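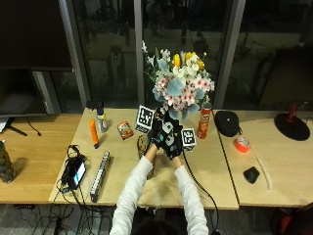 *Hands at work in front of a bouquet with yellow, white and pale pink flowers.*

# Arwood guest house is looking for two colleagues for house and breakfast

Arwood is a guest house with 11 rooms at the edge of the village of Reinholz, between the mill pond and the old road to the train station. Our guests are mostly hikers, families who visit their relatives in the village, and people who have work at the paper factory and stay for a week or longer. Many of them come back every year and want to have the same room.

We search two persons who will join our small team from December. Both positions are part-time and permanent. It is possible to apply for one of them or to say that you are open for both.

## Position one: breakfast

You prepare the breakfast room, set out the buffet, cook eggs to order and make the coffee. The bread is delivered from the Romano bakery before we open, and you check the delivery against the list. After the last guest has finished you clear the tables, clean the kitchen and write down what must be ordered. Once a week you make jam or compote together with the owner, when there is fruit.

The work starts very early. There is no bus at this hour, so you should live near or have your own way to come here. A bicycle can be kept in the shed.

## Position two: rooms and house

You clean the rooms and the stairs, change the beds, and look after the linen room. We do the washing of towels in the house; sheets go to the laundry in town and come back folded. You also water the plants, put flowers in the hall and the breakfast room, and tell us when something is broken. A dripping tap which is reported in the morning is usually repaired on the same day - please do not wait with such things.

In the quiet months there is less cleaning and more of the other work, for example sorting the cupboards, washing the curtains or helping in the garden. You should not mind if a day looks different from what was planned.

## What we would like from you

- You have worked in a hotel, a restaurant, a care home or a large household. A certificate is not necessary.
- You can speak with guests in simple English. Any other language is welcome.
- You can carry laundry and boxes up the stairs. We have no elevator.
- You are able to work on two weekends in the month, and on some holidays.
- For the breakfast position: a food hygiene course, or you are willing to do it in your first weeks. We pay for it.

We are also happy about applications from people who were at home for a long time with children or parents and now want to work again. Please write it in your letter without worry.

## What we offer

The pay is by the regional agreement for hotels, with the supplement for Sundays and holidays. You receive your work plan for the whole month, and we change it only after we have spoken with you. Breakfast is free on working days, and there is a staff room with a shower and lockers. Work clothes are given by the house, shoes you bring yourself.

You will be shown everything by Ngan-ling Choi. She has been in the house for over 11 years and is responsible for the rooms, the kitchen and the plan. In the first weeks you work always together with her or with another colleague.

The tips are put together and divided at the end of the month by the hours worked.

The house is closed for nine days in January. These days are counted as vacation, please keep this in mind if you plan a long trip later in the year.

## How to apply

Please send a short letter and a list of your former jobs to Ludger Hamann, the owner of the house. You can send it by mail, or put it in the mailbox at the garden gate. A photo is not needed. Write which position you want, how many hours per week would be good for you, and a telephone number where we can reach you in the afternoon.

Applications should arrive by October 1, 2019. After this we will call everybody, also those whom we cannot invite.

Who is invited comes for a conversation and a trial morning, which is paid. You will work a little with us, eat breakfast with the team and can ask all your questions. If you have children and nobody to look after them on this morning, tell us before - we can find another time.

For questions about the work itself you may ask for Ngan-ling at the reception, best after the breakfast hours. The entrance is on the side of the Zinine bookshop, through the green gate.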